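Chunk boundaries and the two-arm sorting job

I've spent most of July on the seam between action chunks, and I'm writing it up before I forget which fix did what. The task is tabletop clearing: two arms, a mess of small goods on the table, three baskets on the bench behind. The policy runs under Skeltow, our control stack, and predicts joint targets for both arms in chunks. The low-level controller interpolates between them.

The symptom was a shoulder jerk at the start of every new chunk. Free-space moves tolerated it. Anything held by one edge did not, as the jerk went straight into the load and set it swinging.

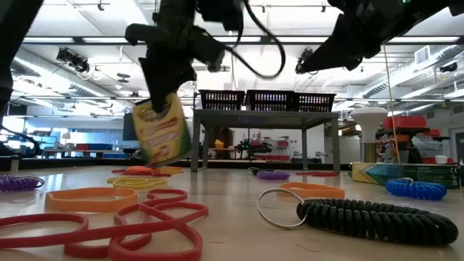 Crayon box in one gripper, the other still open. Bands and coils make up most of the table.

A box is the awkward case for this. It's stiff, it gets gripped off-centre and it hangs at whatever angle the fingers left it. A silicone band damps itself. The coiled keychains are somewhere in between, and they have their own perception problem that I'll get to.

First fix was to stop throwing away the tail of the old chunk. Inference takes 78 ms on the Blackburn box, and in that time the arm has moved on from the observation the new chunk was conditioned on. I had been starting playback at index zero anyway. Now each observation carries a timestamp, and playback starts at the index matching the measured latency. The timestamp has to come from capture. Mine was being set when the image landed in the queue, so the correction was short by one queue delay and I spent two evenings blaming the interpolator.

Second fix was a blend over the first eight steps of overlap, linear weights, in joint space. I tried a cosine ramp and couldn't separate the two in the logs. Gripper commands are excluded from the blend. Averaging "open" and "closed" gives you a half-open gripper and a dropped item.

After that I replayed 286 logged episodes through the new executor and compared commanded acceleration at the seams. The peak is well down on every joint except wrist roll on the left arm, where the old chunk and the new one sometimes disagree about which way to turn. Blending two opposite rotations is never going to look good. For now there's a check – if the two chunks differ in sign and by more than a threshold, the executor holds the old one until it runs out.

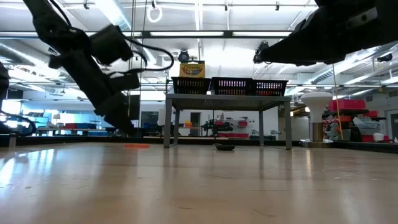 Nearly cleared table, one arm moving and the other held out to the side.

Near-empty tables are where the policy gets vague. With plenty to choose from, the two arms commit early. With a couple of flat items left, successive chunks pick different targets and the arm dithers above the surface. Blending makes this worse, as the average of two good reaches is a reach to the gap between them. I've added a cheap mode check in Parnura (the perception side), which scores the top candidates and passes the chosen one down as a conditioning input. It's sticky: the choice only changes if the target vanishes or the grasp fails.

The dark, ribbed items still score low against glare from the ceiling lights. Lowering exposure helped them and hurt the segmentation of the pale stuff, so I put it back.

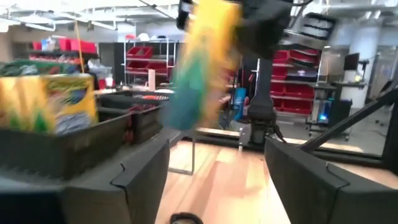 Wrist views are the other open item. During a fast transfer they carry very little usable detail, and the encoder treats a smeared image with the same confidence as a sharp one. I'm testing a gate that down-weights the wrist tokens when joint velocity is over a set limit. Early runs in the Nultari simulator look neutral, but the simulator renders without motion blur, so I wouldn't expect it to say much. The next job is adding blur to the renderer at the correct shutter time and rerunning the same seeds.

The executor changes are merged behind a flag. The roll-sign check has its own flag, off by default, until I've looked at the left arm's calibration.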